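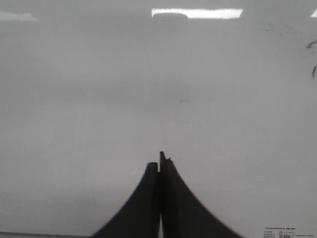 The two fingers of a robot's gripper, close to a shiny pale panel. The lights of the room are reflected in the surface.

How do you teach a robot?
A page for young visitors from the Brarkside Learning Centre

When you learned to tie your shoelaces, somebody probably showed you how. They may have held your hands and moved them through the loops. Robots can be taught in a similar way. Engineers call this "teaching by demonstration".

At Brarkside, demonstrations are carried out with a robot arm named Stenis. At the end of its arm is a gripper with two fingers, which open and close like your thumb and first finger when you pick up a pea.

Teaching by hand

The first method is to take hold of the arm and guide it. The motors are set so that the arm moves easily when a person pushes it. Inside each joint is a sensor, a small part that measures how far the joint has turned. The robot stores these measurements, and they become a record of the whole movement.

Teaching by remote control

The second method is called teleoperation. "Tele" comes from a Greek word meaning "far off". The teacher holds a controller and the robot copies what the teacher's hand does. If the teacher moves left, the gripper moves left. If the teacher squeezes, the fingers close.

Our senior demonstrator is Belmiro Esteves. He uses a controller called the Trerkent, and he moves it slowly when the gripper is near something smooth and flat. A shiny surface can be difficult for a camera. It has few marks to look at, and it reflects lamps and other bright things, which a computer may mistake for real objects.

Why once is not enough

You would soon learn where the biscuit tin is kept. A robot may need to be shown the same task many times, with small changes each time. The tin might be further away, or the lights might be dimmer. For one task, our staff recorded 600 demonstrations over 27 days. A computer program called Schmieder then looked for the parts that stayed the same in all of them.

After this, the robot tries the task by itself. If it makes a mistake, the teacher gives it more demonstrations of the part that went wrong.

Try it with a friend

One of you is the robot and the other is the teacher. The robot closes both eyes and holds out one hand. Put a soft toy on the table. First, the teacher gently guides the robot's hand to the toy. Next, put the hand back and use only words, such as "left", "down" and "close your fingers". Then swap places. Which way was quicker - and which gave the robot fewer bumps?

Words to remember

Gripper: the part of a robot that takes hold of things.
Sensor: a part that measures something, such as movement or light.
Teleoperation: controlling a machine from a distance.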